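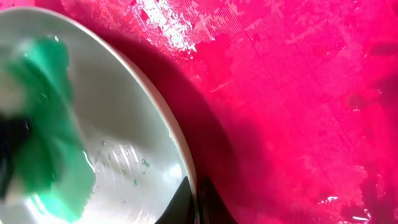

What is an open day at a robotics lab for?

It lets people from outside see work that is still in progress and put questions to the people who are doing it. For students it can also take the place of a lab class, if they prepare for it and write it up.

Home | Projects | Visits | Reports | Contact

January 2018
By Orla Costello
6 min read

Two-arm dish washing at the Vastgate open day: visit report

1. Background

This report was written for the second-year project course in automation. Each pair had to choose a working robot system, see it run, and describe how it is controlled and what limits it. Ruairí Carroll and I chose the dish washing demonstration at Vastgate. We had read their short note on the Peda arms in the fall and wanted to see a task with wet objects, which our own lab doesn't allow near the equipment.

Our assignment sheet asked for three things: the steps of the task, how the operator and the machine share the work, and one change we would suggest. The suggested change is in section 5. We were not given any of Vastgate's code and did not ask for it.

2. The setup

The station is a table with two Peda arms, each ending in a two-finger gripper. The washing materials go between them. There is no sink and no plumbing. The liquid is kept in shallow trays, which keeps the whole job within reach of both arms and makes it simple to start over.

The arms are run through a program called Eler. Eler has a teaching mode, where a person moves the arms through the task and everything is recorded, and a replay mode, where the arms run from what has been learned. At the open day we saw both. Eler also saves the camera views with the joint positions, so that a run can be looked at afterward from the wrists as well as from above the table.

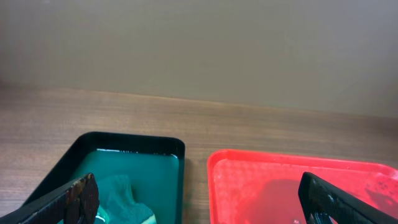 Figure 2. The two trays on the tabletop, with teal liquid on the left and red on the right.

The two colors were useful to us as visitors. From the back of the group it was hard to follow the fingertips, but we could usually tell which tray an arm was working in. We asked whether the colors mattered to the software. The answer was that the system gets the plain camera images and nobody has told it what any color means, but that a change of color between sessions makes the replay worse. Ruairí asked if they had tried clear water. They had, and the grippers missed the edge of the tray more often.

The fingers are the part that gets the hardest use. They close on something soft, then on something hard and smooth, and they do both while near liquid. In our own course we have only gripped foam blocks and a metal cylinder, and we had not thought much about what the finger surface does over many runs. Vastgate keeps spare pads and swaps them when grip gets poor. They do not have a fixed schedule for this.

3. What we saw
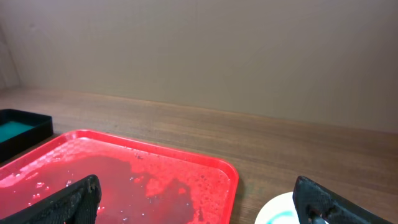

HEFFERNAN HALL, June. Visitors were taken in groups of 20, and each group had 40 minutes. The first part was a talk with slides, which repeated most of the note we had read. The rest was spent at the table.

The steps of the task, as the staff listed them for us, are:

- pick up the plate with one gripper
- pick up the cloth or sponge with the other
- rub the face of the plate
- put the cloth or sponge back in its tray
- set the plate down

In teaching mode the operator did all of this without stopping. It was slower than a person would be with bare hands, but steady. The operator told us that holding the plate at a good angle is harder than the rubbing. If the plate is too flat the other arm has to come in from above and the two wrists get close together. If it is too steep, the plate starts to turn in the fingers when it is pushed.

In replay mode the arms got through the first two steps on each try we watched. The rubbing step was less even. On one try the cloth was picked up by a corner and most of it hung down, so only a small part touched the plate. The arms carried on with the motion anyway. This was the most useful thing we saw, because it shows that the system has no check on whether the plate is being cleaned. It repeats a motion that usually cleans plates.

4. Data and results

Vastgate said the replay mode had been trained on 931 recorded runs. They did not sort the good ones from the bad ones at first, and later went back and removed runs where the plate had been dropped. We asked for the success rate and were given 56 percent for the full task, counted from pick up to set down. A run counts as a success if all the steps are finished and nothing falls. How clean the plate is does not enter into it. We think this should be stated next to the number whenever it is used.

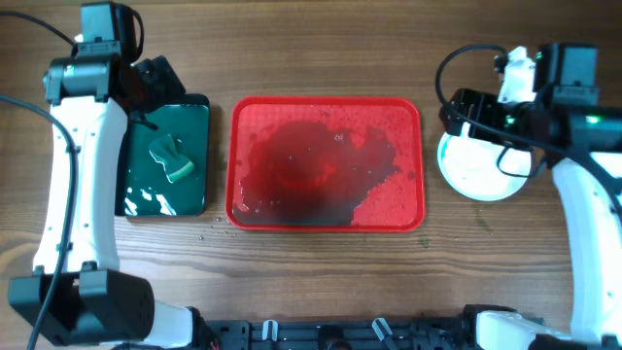
Our main interest was in how the work is divided between the arms, and we had expected a fixed rule for this. There is none in Eler, and the split comes only from how the operators like to work. The plate is in the right gripper here, tilted toward the table, while the left gripper is over the tray with the small sponge. There are still faint greenish smears on the face of the plate. A camera looking down at the table can see marks like these, so the information needed for a cleaning check may already be in the recordings.

Cable routing was also discussed. The cables have to leave enough slack for the wrists to turn, and slack cable can get into the working area. The staff said they had moved theirs more than once and were not finished with it.

5. Suggested change

We suggest adding one still image of the plate at the end of the rubbing step and comparing it with an image of a clean plate held at the same angle. If the two differ by more than a set amount, the arm would repeat the rubbing once before going on. It would not need new hardware. It would add time to each run, and glare could cause false results, so the lighting would have to be kept the same. Ruairí tested a basic version of the comparison on photos of a plate at home and it worked in daylight but failed under his kitchen lamp. His test is described in the appendix.

6. Problems with our method

We only took notes by hand and did not time the separate steps. We also stood on the same side of the table for the whole session, and the left arm blocked our view for part of it. Questions were answered while the arms were running, and we missed some of the motion while writing. If we went again, one of us would watch and the other would write.

The appendix and our handwritten notes are in the course folder under Heffernan.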